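Cell 9 Frequently Asked Questions
Pillidside workshop, bench side
Last updated Mar 28, 2020 by Munther Tannous

Why is there tape on the fingers?
Grip. The bare plastic is glossy and has roughly the holding power of a buttered spoon. Masking tape is cheap, it comes off without solvent, and you can put more on during a coffee break. We have priced proper moulded pads from Grusetti and we are still thinking about the price.

Can I use a different tape?
Masking tape only, white or grey. Electrical tape creeps when the cell warms up, and duct tape leaves a glue that I have personally spent an afternoon removing with a thumbnail.

How do I wrap a finger?
Arm parked, air off, key in your pocket. Start just above the base and work up in flat, overlapping bands. Keep the tape off the base itself. Press each band down on the inner face, where the fingers meet, and finish on the outer side so a loose end can't catch the part.

When does it need redoing?
Sooner than you'd like. Wrinkles on the outside are cosmetic and you may ignore them with a clear conscience. Peeling corners get pressed back down once, and after that the wrap comes off. Anything sticking up past the fingertip should be trimmed, as the tip is what reaches the work first.

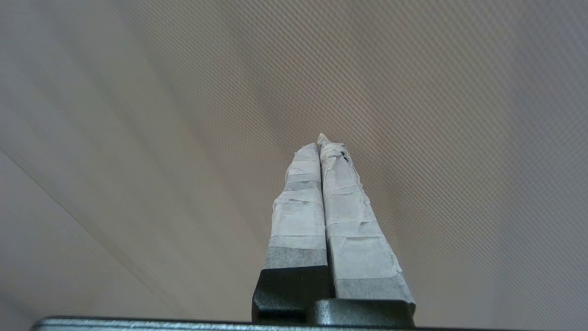 If one finger has ended up fatter than the other, strip both and start again. Adding a layer to the thin one to even things up is how we got to a gripper that couldn't open wide enough for its own job.

Do I have to re-zero afterwards?
Yes. Run the Tukico close-and-touch routine, which is program 147 on the pendant. It takes 20 seconds, and skipping it has never saved anyone 20 seconds.

The wrist camera says it can't find the part. Is it the tape?
Sometimes. A stray flap near the tip can fool it. Check that, wipe the lens, then check whether there is a part.

How often do the finger screws get checked?
Every 16 shifts, and after any bump you were hoping to keep to yourself. Snug, by hand, with the short key. The bases are plastic and the threads don't forgive enthusiasm.

Where are the spares?
Second drawer, in the tin marked Kinyua. The tin has nothing to do with Kinyua. Please put the tape back in it.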